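Stamora Blackout Drapery and Enclosure Fabric

Supplied by Jindham Textile Products, Vallejo Division

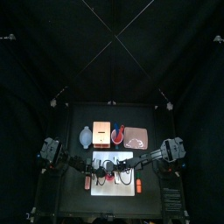 Stamora is a heavyweight woven fabric intended for use wherever outside light must be kept from a working area. It is sold by the linear yard or made up to order as finished panels, and is used by photographic studios, theaters, museums, teaching laboratories and optical workshops. The fabric is dyed black on both faces and has a matte finish.

Construction

The cloth is a tightly woven polyester with a brushed face. The flame retardant treatment is part of the fiber and is not removed by laundering. Each roll is inspected before shipment, and the inspection record is kept on file under the roll number printed on the label. Customers who need panels of matching shade for an existing installation should quote the original roll number when ordering. Small differences in shade between dye lots are normal and are not considered a defect.

Standard width: 60 inches
Color: Black
Finish: Matte, brushed face
Selvage: Plain, both sides
Minimum order: 3 linear yards

Finished Panels

Panels are cut and sewn at the Vallejo workroom. The top edge may be finished with a webbing band and grommets, with a rod pocket, or with a plain hem for use with clamps. Side hems are double turned. The bottom hem may be left open, closed, or fitted with a chain pocket for added weight. Chain is supplied separately.

Fullness should be decided before measurements are submitted. Flat panels use the least fabric and are suitable for fixed walls and ceilings. Panels that will be drawn open and closed are normally made with additional fullness so that they hang in folds and overlap where they meet. Unless the order states otherwise, panels are made flat.

Measuring

Dimensions should be given as finished width followed by finished height, in inches. Measure the height from the underside of the rail or tube to the floor, or to the point where the panel is to end. If the floor is uneven, take the measurement at both ends and submit the smaller figure. Where two panels are to meet at a corner, an overlap should be included in the width of one of them. Ceiling panels require a drawing showing the position of each support.

The Hikton tube frame is available for customers who do not have an existing structure. It is described on a separate page and is not included in the price of the fabric. Stamora panels may also be hung from frames by other manufacturers, provided that the customer confirms the outside diameter of the tube.

Care

Panels may be vacuumed in place with a soft brush attachment. Marks should be treated promptly with a damp cloth and mild soap. Larger panels may be machine washed in cool water without bleach and hung to dry. Tumble drying at high heat will damage the brushed face. Stored panels should be rolled on a tube; fabric that has been folded for a long period will keep its creases and may need to be steamed from the reverse side.

Samples and Ordering

Sample cards are sent without charge to schools, museums and registered businesses. Each card holds 2 cuttings, one from the center of the roll and one from the selvage. Requests should be addressed to Marisol Tamayo in Customer Accounts. Drawings for ceiling panels and other custom work are reviewed by Baoshan Cheng, and sewing begins once the customer has returned a signed copy of the drawing.

Orders for uncut fabric ship within 3 business days. Finished panels are scheduled in the order in which signed drawings are received. The workroom closes for inventory during the last week of December, and orders received in that period are entered when it reopens.

Unused fabric in its original length may be returned with prior approval. Cut lengths and finished panels are not returnable except in the case of a manufacturing fault.

Prices and specifications on this page are effective March 29, 2022, and replace those in the printed catalog.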